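Why is the sky blue in the middle of the day and orange at bedtime? My niece asked me that on the ferry to Solley, and I made a right mess of the answer, so I went home and had another go. This is my better go!

Sunlight looks white, or close to it, but it's really a whole bunch of colours travelling together. You can see them split up in a rainbow, or in the spray from a garden hose if you stand with your back to the sun.

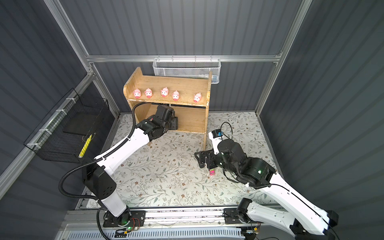 What is the sky made of?
Air, mostly, and air is made of gases so tiny you'd never spot one bit by itself, even with a good magnifying glass.

When sunlight hits all that air, the colours don't behave the same way. Red light mostly goes straight on through. Blue light gets bounced about all over the place (the grown-up word is "scattered"), so it comes at your eyes from every direction.

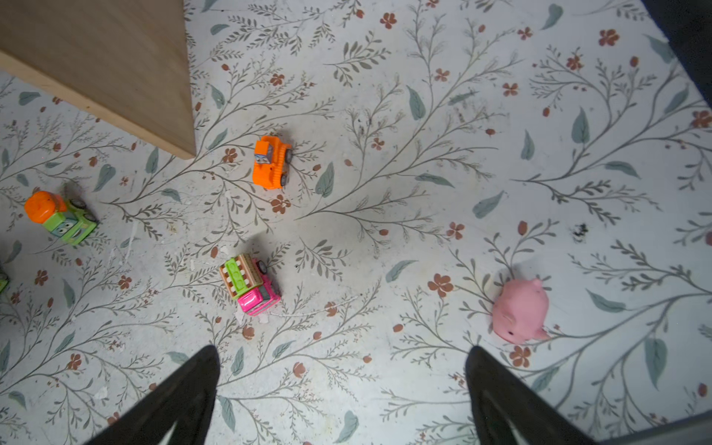
Violet light gets scattered even more than blue, and I bet somebody clever is already wondering why we don't have a violet sky. Well, there's less violet in sunlight to begin with, and our eyes aren't very good at noticing it.

Now for sunset. When the sun is low, its light has to come through a lot more air to reach you, and most of the blue gets scattered away before it arrives. Orange and red are left over. My favourite colour, lucky me!

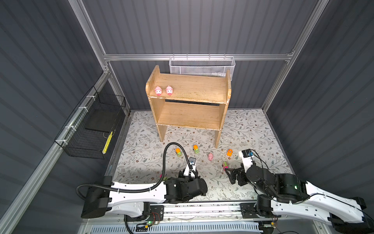

Two pink pigs on a wooden shelf.

Try this one at home with an adult. Fill a clear glass with water, stir in a few drops of milk and shine a torch through the side in a dark room.

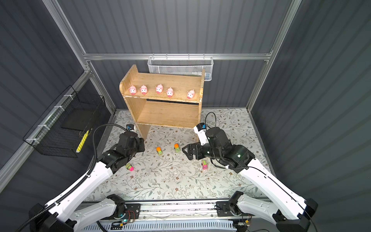 Look at the glass from the side and the milky water might seem a bit blue. Look from the end, towards the torch, and it should be more yellowy. Don't look straight at the sun though, ever, not even at sunset.

Comments (2)

harju_12: we used too much milk and it just went white

Skirkadix: Our sunset on Saturday was PURPLE, can you do that one next?

We use cookies to remember your settings. OK / Find out more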